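3. Vaccination records and household recall

The third part of our study concerns the agreement between what parents remember and what the clinic has written down. We asked 228 households in the districts of Majali and Okus to tell us which measles doses each child had received, before we opened the clinic register. The interviews were made by two trained nurses, using the same printed form in both districts.
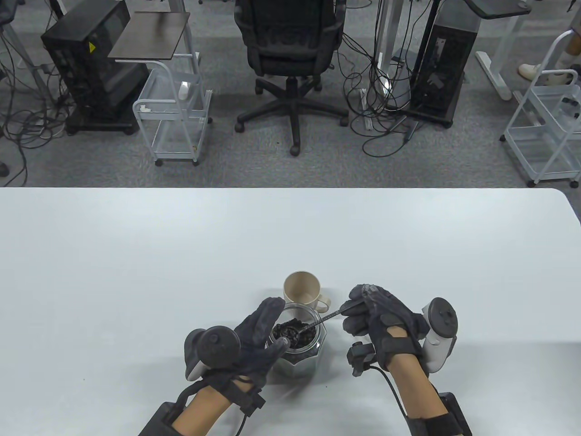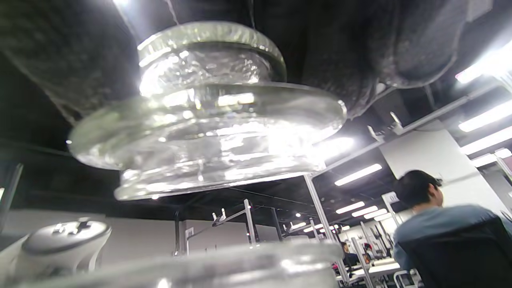
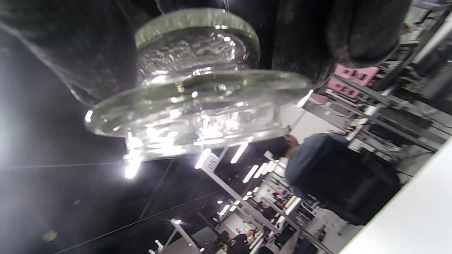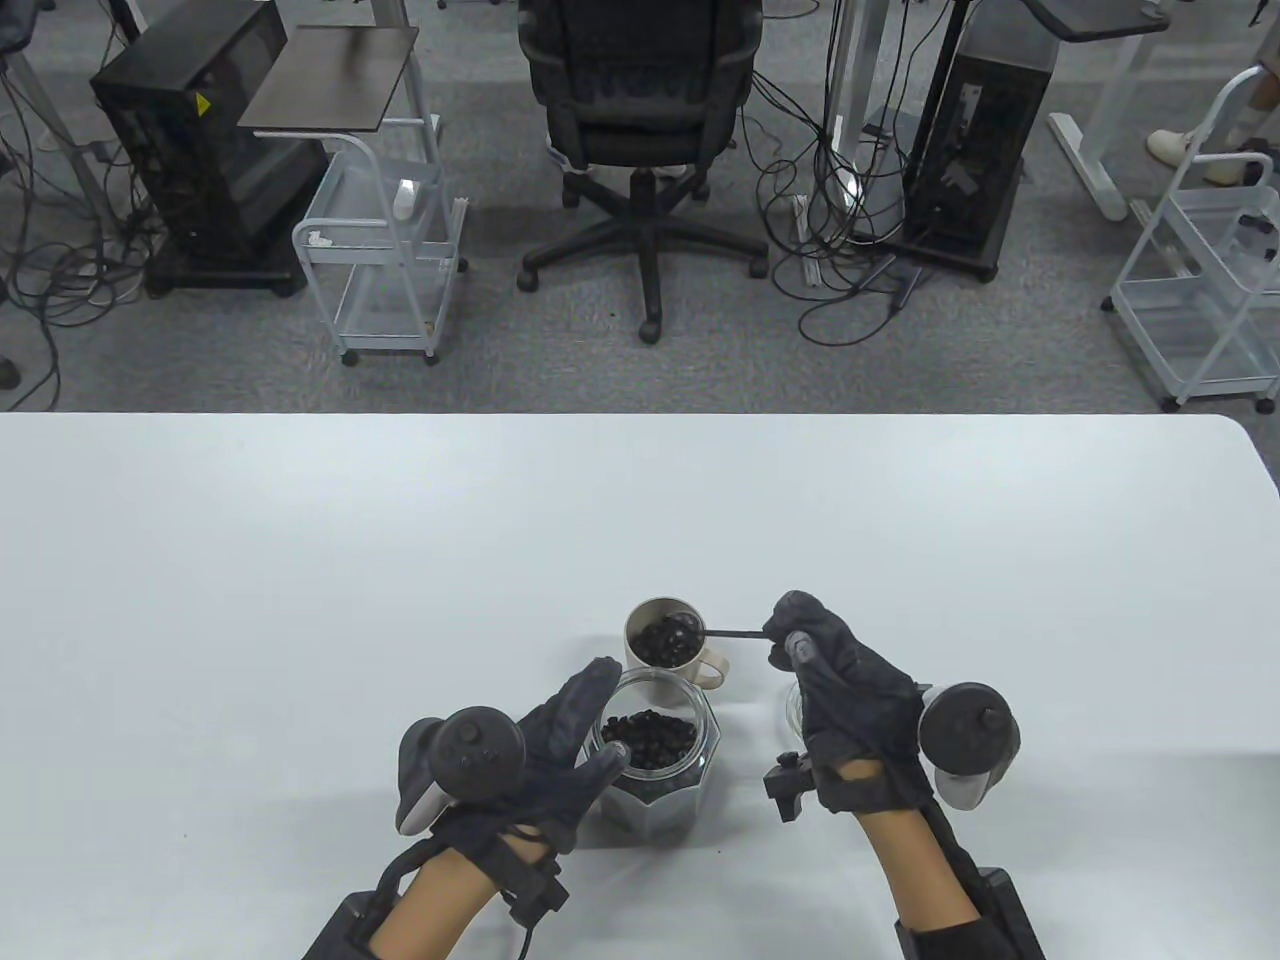 Figure 2. Handling of glass objects and coffee beans. The first and last panels show the beans at a white table; the two middle panels show clear, thick glass.

For the first dose, the answers of the parents agreed well with the register. For the second dose the agreement was much weaker, and in 76 households the parent could not say if the dose had been given at all. In 55 of these the register contained a clear entry with date and batch. The other households had either a card with no stamp or no card – this was more common in Okus, where many families moved in after March.

We also compared our results with the earlier survey of Renaud, who used telephone calls and did not visit the homes. His form had one question for both doses together, so a direct comparison is difficult. We think that a parent who answers "yes, all of them" on the telephone may have only the first dose in mind.

Eleven households refused to show the card and were kept in the analysis as "recall only". Leaving them out did not change the order of the two districts.

The register itself is not free of mistakes. Antonina Antoniuk checked the pages of the Drirwood clinic by hand and found entries where the name of one child was written on the line of a brother or sister. These were corrected before the second reading – the corrected version is used in all tables from here on.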